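Winville clothes exchange moves to Caltitz Street

October 20, 2019

The Winville clothes exchange has moved to its new room on Caltitz Street and is taking in winter tops, jumpers and children's wear again after a break of 4 weeks.

The exchange had been running from the back of the Fülöp shoe shop, where there was space for two rails and a few crates. The new room is on the ground floor of the Civivel building and has shelves along one wall, a changing corner with a curtain and a wooden table for sorting and folding.

Everything that comes in is shaken out and checked on the table before it goes to the shelves. Cuffs and collars are looked at first, then the hem and the seams under the arms. 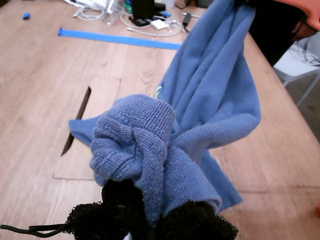
Items with small faults are still accepted. A loose thread or a missing button will be dealt with at the mending evening, held once a month in the same room. Clothes with large stains or worn-through elbows go into the textile bank outside the main door.

Last year the exchange handled 2772 items, with T-shirts the largest group by some distance. They are sorted by size and then by colour. Printed shirts have a shelf to themselves, as visitors often ask for them.

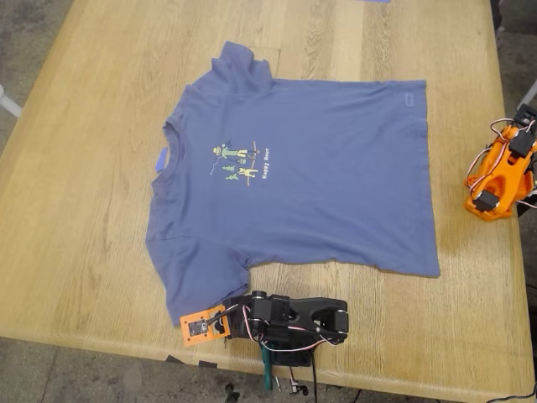 A blue T-shirt with a "Happy Hour" print laid out on the table.

Shirts are folded to the same width so that the piles stay upright. The sleeves go in first, then the sides, and the hem is brought up to the collar. A card showing the steps will be put up by the shelves, and visitors who take something out to look at it are asked to fold it again before putting it back. 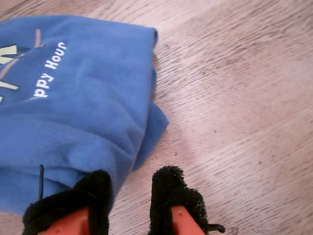

Bunched up, with part of the lettering out of sight.

Each visitor may bring up to 10 items and take the same number home. There is no charge, but a deposit of 60 pence is asked for a cloth bag, returned when the bag comes back. People with nothing to bring can still take three items per visit.

Towels and bed linen were not accepted at the old address. They can now be handed in at the Caltitz Street door, washed and dry, and will be kept apart from the clothes.

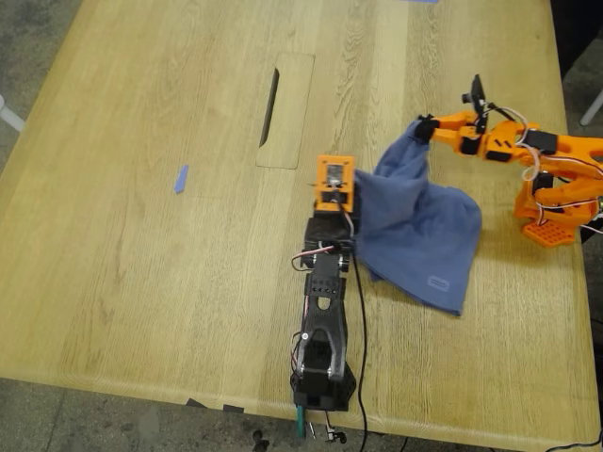
Coats will be taken from the start of next month, once a second rail has been fitted. The rail will hold 90 hangers. Shoes are still handled by the Fülöp shop, which has kept its collection box by the till.

The exchange has use of the room until the end of January, when the agreement with Civivel comes up for renewal. Opening times are on the door and in the library window.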